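3. Planning and Ordering Your Station

Read this section before you place an order. It covers the table, the props and the handheld grippers for one Pastton station.
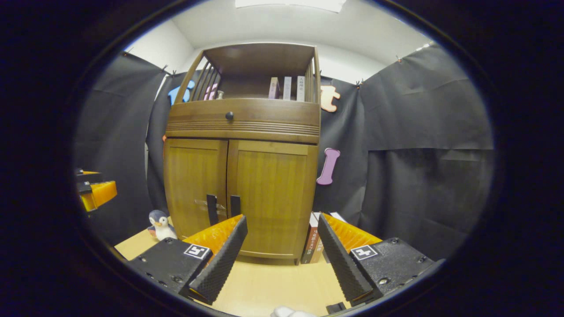 Kadri Mägi writes that her group spent most of its first budget on grippers and had to wait until January for money to buy spare finger pads. She would order the pads first next time. Section 3.2 follows her order of purchase.

3.1 Before you order

1. Measure the table. Allow 700 mm of clear depth in front of the largest prop so the operator can approach it straight on.
2. List the tasks you plan to record. Opening doors, pulling drawers and shelving books each need different props.
3. Check the width of every handle and knob against the gripper opening, 89 mm at its widest.
4. Decide whether the backdrop will be fabric or painted board. Fabric costs less and can be taken down.

Note: Small furniture with working doors and a drawer covers several tasks for the price of one prop. Secondhand pieces are fine if the hinges are sound.

3.2 Order of purchase

1. Finger pads, two spare sets per gripper.
2. Grippers, one per operator plus one spare.
3. Backdrop, clips and lighting.
4. Props. Hold back part of this line for replacements.
5. Storage. Plan on about 100 GB for a full day of recording.

CAUTION: Do not mix Pastton and Omix finger pads on one gripper. The mounting holes differ and the screws will strip.

CAUTION: Heavy cabinets can tip when a door is pulled. Fix them to the table before use.

3.3 Delivery

Grippers and pads ship separately. Check the packing list against your order and report missing parts using form 116. Keep the foam inserts, as returned grippers are only accepted in them.

For table mounting, go to Section 4.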